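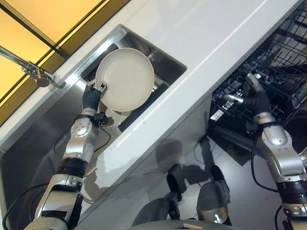 Should a ceramic-coated frying pan go in the dishwasher?

Most of them last longer if you wash them by hand, even when the label says dishwasher safe. The coating dulls sooner with strong detergent and a long hot cycle, and once it has dulled, eggs start to stick.

Let the pan cool before it goes near water. Wipe out the fat with kitchen paper, then use warm water, a drop of washing-up liquid and a soft sponge. For burnt-on bits, cover the base with water, add a spoonful of bicarbonate of soda and leave it for 18 minutes. Don't use wire wool. Do the handle as well, and the underside, where grease builds up and turns brown.

I bought a Drellier pan in December and have washed it this way ever since. The one before it went through the machine every night and had to be thrown out.

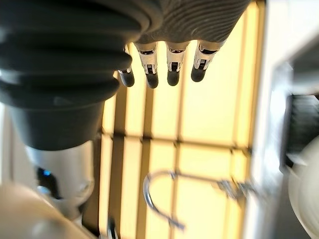
Drying matters too. Water left standing in a pan leaves chalky marks if you live in a hard water area, and white vinegar on a cloth will shift them. Put a tea towel between pans if you stack them.

Plates are a different matter. Glazed plates can go in the machine unless they have a metallic trim. Scrape them but don't rinse them. Face them towards the spray and leave a gap between each one — two plates touching will both come out dirty. Large plates go at the sides if they stop the spray arm turning.

Empty the bottom rack first, so that drips from the cups above don't land on dry plates.

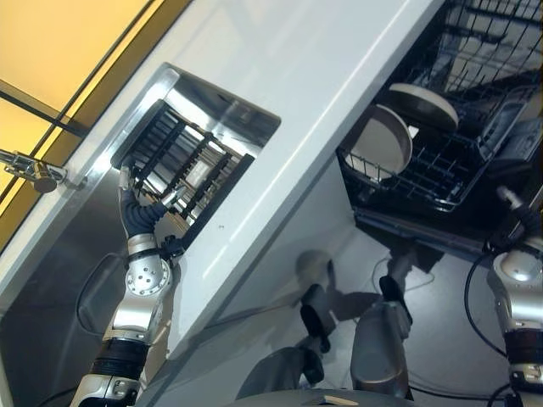
Soon-im Ko writes that she would add one thing, which is to clean the filter. Hers had not been touched for months and the plates were coming out gritty. She now lifts it out once a week, rinses it under the tap and goes over the mesh with an old toothbrush.

That is good advice. Check the holes in the spray arms at the same time, and use a cocktail stick to clear any that are blocked. Wipe the door seal with a damp cloth, especially along the bottom edge.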